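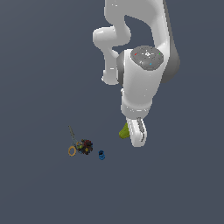

How to Test a Simulated Arm on Tidying Up

Ruth Wainwright
Updated in May

Before you let an arm loose on a real kitchen counter, you want to know whether it can clear a pile of small things in simulation. This page walks through the tidying test we use at Flonine. It takes an afternoon to set up and gives you a fair answer to a simple question: can this thing put stuff away yet?

You will need a simulator with a parallel gripper model, a set of object meshes, and a policy to test. We use Buteo as the simulator and the Sowerby object set. Any similar pair will do.

Step 1. Pick your objects

Choose things that differ in shape more than in size. A cup, a ring, a stick and a piece of fruit or a vegetable will tell you more than a dozen blocks. Include at least one object with a hole or an opening, and at least one with no flat sides.

Check the collision meshes before you go on. A cup whose collision mesh is a solid lump can't be picked up by its rim, and you will waste an hour blaming the policy.

Step 2. Make a pile

Don't space everything out neatly. Household clutter is bunched together, and that is where most arms fail. Drop part of the set from a low height over one spot, let the physics settle, and save the state. Then place the rest by hand, a short distance from the pile.

Save 3 layouts at minimum. Run every policy on the same layouts or the scores can't be compared.

Step 3. Set up the views

Use two views: a wide one from above that takes in the arm and the pile, and a close one that shows the fingers. The wide view is for judging whether the arm picked a sensible object to start with. The close one is for judging the grasp.
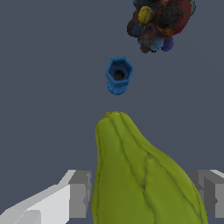 Round, tapered shapes are the hard part at this stage. Fingers that close too high on a taper tend to push the object away, and fingers that close too low may hit the floor first. If your policy only picks a grasp point from the wide view, expect trouble with both.

Set friction to a middle value and leave it there. It's tempting to raise it until the grasps hold, but then you are testing the friction setting.

Step 4. Run the trials

Give each trial a limit of 800 control steps. Reset if an object leaves the work area. Log these for each attempt:

Which object the arm went for
Whether the fingers closed on it
Whether it was still held after the lift
Where it was let go

Our last full run came to 2,808 trials overnight. You can get a useful first look from far fewer.

Step 5. Score it

Score the grasp and the put-away separately. In our runs with the Dullance policy, single objects off to one side were rarely a problem. Objects in the pile were. The arm would often take hold of 2 things at once and drop both on the way up. We count that as a miss.

Watch a sample of the failures yourself before changing any settings. The log will say "dropped" for a slip, a bump and a bad release alike.

Is it ready for chores?

For one kind of item on a clear surface, I would say close. For a mixed pile, no. A person clearing a counter moves things aside to get at other things, and the policies we have tested don't do that unless they are told to. If yours does, repeat the trials with new layouts before moving to hardware, and keep the first set for checking later versions.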